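搬家第三个月，我终于承认自己有收纳用品收藏癖。

起因是七月去 Hoi-yan 家吃饭。她家玄关有一只小筐，钥匙、口罩、零钱全在里面，出门一抓就走。我看得心潮澎湃，回家路上就下了单。接着又下了一单。等快递到齐，我发现自己买的是一堆用来装东西的东西，而家里的东西还摊在地上，一件没动。

我的理论是这样的：先有筐，秩序自然会来。Daichi 听完沉默了一会儿，说他健身卡也是这么办的。

上周末总算动手。第一步，按各路收纳博主的教导，把所有容器空出来摆到一处，看看手里到底有什么牌。摆完我先去泡了杯茶，又回来把它们挪了几次位置，挪得很认真，一个下午就这么过去了。 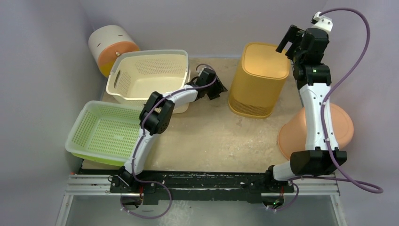

*绿筐、米白筐、金黄盒、桃色盒，外加一只奶油色圆罐。*

颜色是我最得意的部分。米白、奶油、桃色、金黄，一路暖下来，像一家定价偏高的甜品店。绿筐是半夜下单的产物，当时觉得需要一点“跳色”，现在它确实很跳。Prapai 劝我送人，我不肯，毕竟单看它还挺好看的，只是跟谁都不太熟。

分配方案改了四版，目前执行的是这一版：

- 绿筐：充电线。反正都丑，凑一块儿。
- 米白筐：围巾和帽子，冬天刚好用得上。
- 金黄盒：药和创可贴，颜色醒目，半夜摸黑也好找。
- 桃色盒：说明书、保修卡，还有不知道属于哪件家具的螺丝。
- 圆罐：待定。

圆罐的问题比较大。圆的东西放哪儿都浪费四个角，放茶包嫌大，放米嫌小，放针线又显得我会针线。我在 Pudwood 的店里抱着它走了两圈才结的账，400 块，当时脑子里全是它的归宿，到家就一个也想不起来了。Charoen 建议拿来放零食，这主意不错，缺点是放进去当晚就又空了。

螺丝那部分我要单独交代一下。十几颗，长短不一，全装在一个小密封袋里，跟着我搬了两次家。书架没塌，床也没响，按理说它们可以扔了。可我一拿到垃圾桶边上，就觉得椅子晃了一下。于是它们进了桃色盒，压在洗衣机说明书下面，继续领退休金。

地上的东西倒是少了一些，主要是因为有几样被我踢到了沙发底下。Hoi-yan 下个月要来做客，我打算在她来之前把玄关那只小筐也买了，同款的，她发了我链接。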